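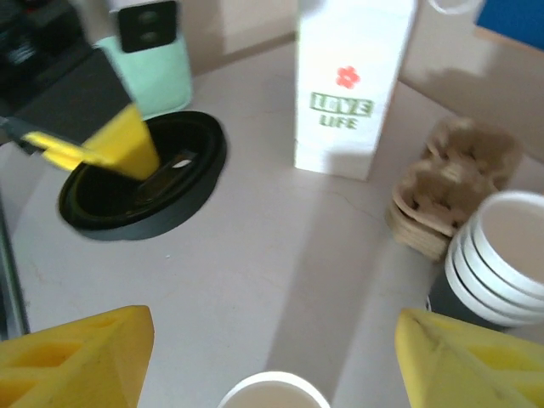
The Anecdote Department: speaker notes

We use cookies to remember your preferences and count visits. Accept all / Manage settings

Voltcombe Arts Centre, evening talks, February. Notes as used on the night, with a few things put back that I skipped.

Opening

Wait for the latecomers. Say good evening. Say name, then say what I did for a living, which was ring up famous people and ask whether anything amusing had ever happened to them.

Explain the job title. Officially "guest researcher". I spent 14 years at it, mostly on daytime sofas and late-night sofas. The daytime sofas were cleaner.

Ask for hands: who has ever seen an actor tell a funny story on television and thought, how lovely, that's just come to him? Keep hand down myself. Pause.

It came to him in a phone call the previous afternoon, with me typing. He'd told it to me twice, the second time with the boring cousin taken out.

Part one: the pre-call

Go slowly here, people like this part.

The pre-call is booked for half an hour. The guest is in a car, always. The line drops at the bottom of the hill outside wherever they live, and the first thing you hear when it comes back is the end of a sentence you badly needed the beginning of.

I had a standard list. Any injuries on set? Any animals? Have you ever been mistaken for somebody else? Did you meet your hero, and was your hero rude? Is there anything you're useless at that the public would assume you're good at? (Horses. The reply is nearly always horses.)

You want three stories and you'll use two. The spare is there for when the guest before them tells the same one. This happened more than you'd think. There was a spell when every leading man in Britain had been bitten by a goose.

Read out the typed-up sample, doing the voices if the room is warm:

"Presenter: I hear you had a bit of trouble with a boat.
Guest: Oh no, who told you about the boat?
(LAUGHTER)"

Point out that I told him about the boat. The guest told me. We both told the presenter, who has it on a card. The only people in the building who don't know about the boat are the audience, and the warm-up man has probably dropped a hint.

Part two: Arturo Marchetti and the wedding cake

This is the main story so don't rush it. Drink some water first.

Arturo Marchetti was in Deletari for 8 series. For anyone under thirty: Deletari was the one with the vineyard and the two brothers who didn't speak, and Arturo was the brother who didn't speak more. Enormous eyebrows. My mother used to put lipstick on to watch it.

He came on to promote a film. On the pre-call he told me that at his own sister's wedding he'd been asked to carry the cake from the kitchen to the marquee, a matter of a few yards of lawn, and had been stopped halfway by a guest who wanted a photograph. He posed. The guest's mother wanted one too. By the time he'd finished obliging people the top tier had slid off the back and a spaniel had it.

I loved it. It had vanity, cake and a dog. I put a star next to it.

On the night, the tier was two tiers. Fine. Everyone adds a tier.

Six months later he did a rival show, and I watched it at home in my socks. It was his own wedding now. The spaniel had become a wolfhound. The bride was crying, and so was he, a little, in the telling, and the studio went "aaah".

By the following year I heard him on the radio and the cake had been carried by somebody else altogether, he was the guest who asked for the photograph, and the person holding the cake was a far more famous actor who has since died. I turned the radio off and stood in the kitchen for a bit.

Now, be fair to him. (Be properly fair. Last time I did this talk a woman in the front row said I sounded jealous, and she had a point.) I don't believe he was lying, at any rate not the way you or I lie to the dentist. He'd told it so often he was remembering the last telling. We all do it. My husband has a story about a ferry in which I now play a part I distinctly recall being played by his brother.

Pause here for anyone who wants to nudge their spouse.

Part three: where the stories went afterwards

Slide change. If clicker fails, wave at Ken's corner and carry on.

In my day a chat-show story lived for one evening. If you missed it you missed it, and a colleague would tell you a worse version by the kettle.

Then the agencies caught on. The one I dealt with most was Ait Brahim, who looked after a lot of drama people and a few chefs. They'd send a sheet before the booking headed "Approved Warm Material". I still have one at home. It lists four anecdotes with their running times, and next to the last is written "do not prompt, he likes to find his own way in".

He never found his own way in. I prompted.

After that came the websites. A story told at ten at night would be up by half past as a headline, and the headline would be the one line in it that meant least. A very good actress once spoke for several minutes, most movingly, about learning her father's trade for a part. She mentioned in passing that she'd eaten toast for breakfast. Guess which. The toast was picked up abroad. There was a follow-up about whether it was brown.

So guests learned. They began arriving with the headline already in their pocket, and they'd set it down on the sofa early so as to get it over with. You could see them relax afterwards.

Aside, only if running short: the Fletia business. Fletia was a perfume that a certain soap star had her name on. She was contracted to say the word a fixed number of times per appearance, and nobody had thought to tell me. I've got her on the pre-call saying her childhood rabbit was called Fletia. I typed it up in good faith. The lawyers took it out, and she went on and said the rabbit's name was Susan, with real grief.

Part four: what made a good one

People expect me to say the funny ones. The good guests were the ones who'd listen to the other guest. That's all it was. You can fill a sofa with wonderful stories, and if each person is sitting there moving their lips until it's their turn, you get a queue at the post office with better lighting.

Best I ever saw was an elderly character actor, booked as the third guest, meaning he had four minutes and the credits coming at him. The pop star beside him had just told a story that died. Complete silence, you could hear the air conditioning. The old boy turned to her and said, "And what did the policeman say?" There hadn't been a policeman. She looked at him, and she saw what he was doing, and she made one up on the spot. Roof came off.

He never got to his own story. It was about a goose, so perhaps that was as well.

Things to have ready for questions

Who was the rudest? Don't answer. Tell the one about the hat.

Did they get paid? Less than you'd imagine, plus a car and a fruit basket. People were very particular about the fruit basket.

Is it all fake, then? Somebody always asks and they always look a bit hurt. Say that it's rehearsed, same as a best man's speech. The feeling on the night can be perfectly real, and I've seen people cry at a line I'd timed.

Did Arturo ever find out I tell this? He did. He wrote me a nice letter. He says it was his sister's wedding, he's certain of it, and there was no dog.

Closing bits

Thank the centre, thank Ken for the slides. Mention the bar shuts earlier than people think. Mention that the box by the door is for the roof fund and the other box is for glasses left behind.

If there's time, do the hat anyway.

Recent posts
Why nobody on a sofa ever finishes their water
Theme tunes I can't stop humming, with apologies
Deletari rewatched: the vineyard makes no financial sense
What the warm-up man knew
Reader letters: more geese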